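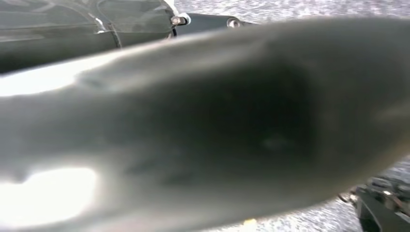 Section 4. Assembling and levelling the Flandero storage unit

This section covers the freestanding version of the Flandero unit with fixed shelves and one set of doors. For the wall-hung version, go to Section 6. Fitting of the Avton drawer insert is covered in Section 5 and should be left until the unit is upright, level and fixed to the wall.

4.1 Before you start

Two people are needed for steps 6 to 9. Allow roughly 38 minutes for the main frame, and longer if the doors are to be hung the other way round.

Tools required (not supplied):
Cross-head screwdriver, medium
Spirit level
Tape measure
Drill and masonry or wood bit to suit your wall
Pencil

The hex key is in the fittings bag, numbered 1039. Check the contents of this bag against the list on its label before opening the inner packets. If a part is missing, contact Flararley with the bag number and the number printed on the outer carton. Do not use a substitute bolt in the shelf supports.

Finished width is 700 mm. The unit needs a ceiling height of more than 2000 mm if it is to be built lying down and then raised. Measure at the place where it will be tipped up as well as where it will stand. Door frames, light fittings and coving are easily missed.

4.2 Building the frame

1. Lay a blanket or the flattened carton on the floor. Place side panel A on it with the drilled face upwards.

2. Push a dowel into each of the small holes along the top and bottom edges. Dowels should go in by hand. If one is tight, turn it while pressing.

3. Screw the connecting bolts into the larger holes until the collar meets the surface. Do not tighten past this point.

4. Fit the base, the fixed middle shelf and the top on to side panel A. The finished edge of each faces the front.

5. Turn the cam locks a half turn clockwise, using the screwdriver. The arrow on each lock should point towards the bolt before you turn it.

6. With one person steadying the shelves, lower side panel B on to the free ends. Start at the base and work towards the top. Turn the remaining cam locks.

7. Roll the frame on to its front edges. Measure from corner to corner both ways. The two readings should be the same. If they differ, push gently on the longer corner and measure again.

8. Slide the back panel into its grooves and fix it with the short screws, corners first.

Note: The back panel keeps the unit square. It must be fitted even where the unit will stand in an alcove.

4.3 Raising and levelling

9. Lift the unit upright from the top end, one person at each side. Do not drag it on its feet.

CAUTION: The unit can fall forwards until it is fixed to the wall. Keep children and pets out of the room during steps 9 to 12, and do not load any shelf.

10. Place the spirit level on the middle shelf, first from side to side and then from front to back. Turn the adjustable feet until both readings are true. Turning a foot anticlockwise raises that corner.

11. Bolt the wall bracket to the top panel, with the washer between the bolt head and the bracket. Leave it finger-tight for now.

12. Mark the wall through the bracket slot. Move the unit aside, drill, insert a plug suited to the wall, and move the unit back. Drive the wall screw, then tighten the bracket bolt fully.

WARNING: Check for pipes and cables before drilling. The plugs in the fittings bag are for solid masonry only. Plasterboard walls need a separate fixing - ask at a hardware shop if you are unsure which type.

4.4 Removable shelves

Insert four supports at the same height for each shelf and press them fully home. Tilt the shelf to pass it through the opening, then lower it on to the supports. Heavy items go on the base or the fixed middle shelf.

Units finished in Saha oil should be left unloaded overnight after a fresh coat. See Section 8 for care of oiled surfaces.

Retighten all cam locks and the bracket bolt one month after assembly, and again whenever the unit is moved.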